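# About Flerham

Flerham is a shared workshop for people who build robots the slow way, in the evenings and on weekends, with whatever they can afford that month. We've been told our old About page was three sentences and a phone number that didn't work, so Châu Nông (who runs the front desk and most of everything else) asked me to write a proper one. I'm Margareta Bratu, I teach the Saturday bench class, and I'm afraid I do go on a bit. Put the kettle on!

## How we got going

Flerham began in Viera Kolář's garage on Steneck Lane, back when it was only Viera, Teodor Cozma and a drill press that neither of them wanted to be responsible for. Teodor had been laid off from a packaging plant where he'd looked after the palletizing machines, and he missed them — he really did, the way other people miss a dog. Viera taught middle school science and wanted something for her students to do in August that wasn't television. They cleared out the bikes, swept up, and built a very small arm out of hobby servos and a cutting board. It could wave. The kids were thrilled with it, and so, I think, were the two of them.

By the following summer there were people in the driveway, and Viera's husband would have liked his garage back. We moved into the old fabric shop at the end of the lane, where the rent was kinder than we deserved and the shelves were already up. We still find pins in the floorboards. The total area is 480 square feet, and if you've visited on a Saturday you'll know that feels generous when the door opens and rather snug once everybody has taken off a coat.

## What we're building now

Our long-running project is called Iris. It's a two-armed tabletop setup, meant to do the small household jobs that need a bit of care: picking things up, putting them in the right tray, handing you a tool when your own hands are full of wires. Apinya Paisan drew the first plan for it on the back of a seed catalog, and the flowers sort of stayed with us from there. Apinya is a great believer in working somewhere nice to look at, and after a long evening of crimping connectors I've come around to her view completely.

Hand tools are what we care about most at present. A screwdriver is a lovely thing to practice with, because it's long and it's heavy at one end and it wants to swing if you take hold of it carelessly. Grip it near the middle of the handle and you stand a chance.
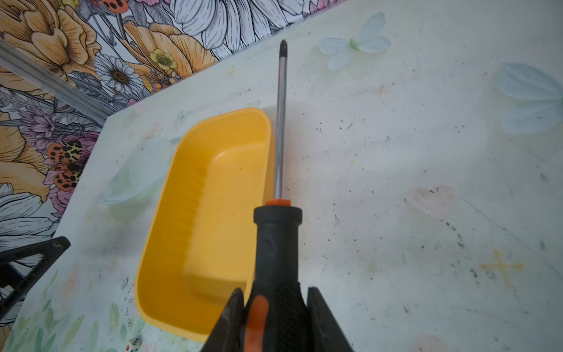 Teodor likes to say that a grip is only as good as what you put on the fingers, and he has been through more kinds of padding than I can remember the names of. Bicycle tube, shelf liner, a slice of kitchen sponge (that one was mine, and we won't speak of it). Members are very welcome to bring in odd materials from home. Some of our best evenings have started with somebody emptying a junk drawer onto the bench and saying, "Well, what about this?"

The other half of the work is patience, which Viera is far better at than I am. You set out the same few things, you ask the arms to do the same small job, you write down what happened in the logbook, and then you move one item a little to the left and do it again. It sounds dull when I put it like that! But there's real company in it, and people who come in swearing they'll only stay ten minutes are very often the ones we have to shoo out when it's time to lock up.

Iris has a little sister too, a rolling cart named Zein, which Châu is building from a retired tea trolley. Zein's job will be to carry parts from the shelves to the bench. So far it has a motor, a very good paint job and strong opinions about going in a straight line. 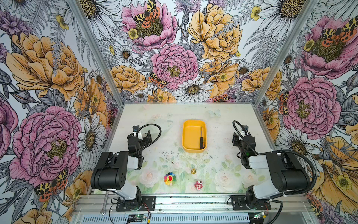

*The Iris bench, with both arms over the mat and the screwdriver in its tray.*

## Who comes here

All sorts, I'm happy to say. We have a retired piano tuner, a pair of sisters who are saving up for their own mill, several nurses on odd shifts, and a steady crowd of teenagers who know more about motor drivers than I ever will. You don't need to have built anything before. If you can use a hex key you're ahead of where I was on my first day, and if you can't, that's about four minutes' work and we'll do it together.

Under-sixteens need to come with a grown-up. The grown-up can bring a book, though in my experience it doesn't get read.

## Joining

Full membership is $285 for the year. For that you get bench space, use of the hand tools and the soldering stations, a shelf with your name on it, and a place in the Saturday class whenever you fancy one. If the whole amount at once is too much, please talk to Châu, quietly or loudly as you prefer, and we'll split it up in a way that suits you. We'd much sooner have you here.

Each new member gets two guest passes to hand out. Use them on a neighbor, or on the friend who keeps asking what on earth you do down there on Saturdays.

## Come and see us

Our next open house is on 31st August, from mid-morning until the cake is gone. Apinya will be at the Iris bench and happy to talk your ear off, Teodor will have his box of finger pads out for anyone who wants to try one, and Viera is running a beginners' table where you can put together a simple gripper and take it home. Parking on Steneck Lane is tight, so try the side street by the bakery first. Wear closed shoes, please, and ring the bell twice — the first ring tends to get lost under the drill press.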